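Lindico Two-Arm Home Robot: Demonstrations and Open Day
Jandelmont Showroom

Overview | Demonstrations | What to Bring | Specifications | Booking

The Lindico is a wheeled indoor robot with two arms and a gripper on each. It is built for light tidying work in furnished rooms: picking up soft items, moving them and setting them down again. Jandelmont sells and services the Lindico and shows it working at our showroom by appointment. We also hold an open day every January, when no appointment is needed.

Demonstrations

A standard demonstration takes place in the Atis room, which is furnished as a living room. Visitors stand or sit at the side and watch the robot work at normal speed. An operator is present the whole time and will stop the robot if you want to look more closely at a gripper or ask a question.

The usual program covers soft goods first. Pillows are a good test because they change shape when gripped, and a glossy leather seat lets them slide. After that the operator moves on to folded textiles and then to driving between pieces of furniture. You may ask for any part to be repeated. You may also ask for the pillow to be put somewhere else before the next run, and most groups do.

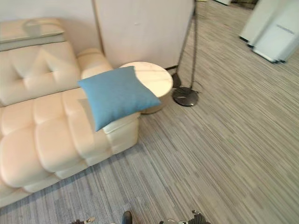 Atis room: light-blue throw pillow at the end of the tufted sofa, with both grippers low in the robot's own view.

The operator can put the robot's head camera on the wall monitor during your visit. This is the best way to follow the work, as the arms often block the view from the visitors' side. Bright highlights on leather and polished tabletops show up clearly on the monitor, and the operator can explain how the settings are adjusted for a room with a lot of reflective surfaces.

Floor lamps, side tables and cords are left in place during demonstrations. If your rooms have thick rugs or raised thresholds, please say so when you book and we will set up the Nogueira floor course in the next bay. It has ramps and loose rugs and adds extra time to the visit.

What to bring

You are welcome to bring soft items from your own home or business. Good choices are cushions, throws, towels and stuffed toys. Please do not bring glass, anything with a sharp edge, or anything you would be upset to see dropped. Items with loose fringe can be tried at low speed only.

Floor plans and photos of the rooms you have in mind are useful. Our staff will look at doorway widths and the gaps between furniture and tell you where the robot could and could not go.

Specifications

Arms: 2
Grippers: 2, with replaceable finger pads
Maximum load per arm: 3 lb
Turning: in place
Control: operator console or stored routines
Indoor use only

Included with purchase: charging dock, operator console, one spare set of finger pads, on-site setup and a training session for your staff. Stair use is not supported. Replacement pads are stocked at the showroom and can be shipped.

Open day

Doors open at 10 a.m. and the last demonstration starts at 3 p.m. Short runs are given through the day in the Atis room, and the Nogueira floor course is open in the afternoon. The service bench will be open as well, with a Lindico arm taken apart so that visitors can see the joints and wiring. Children must stay with an adult and behind the floor tape while the robot is moving.

Booking

Private demonstrations last 45 minutes and are free. Group size is limited to 12. Larger groups will be split between two time slots. The showroom is at ground level with parking at the rear, Bay 17 for deliveries only.

To book, use the contact form and choose "Lindico demonstration." Please include the size of your group, the kind of rooms you want to discuss and any items you plan to bring. If you need to change your time, reply to the confirmation email.

Related pages: Finger pads and spares | Service plans | Operator training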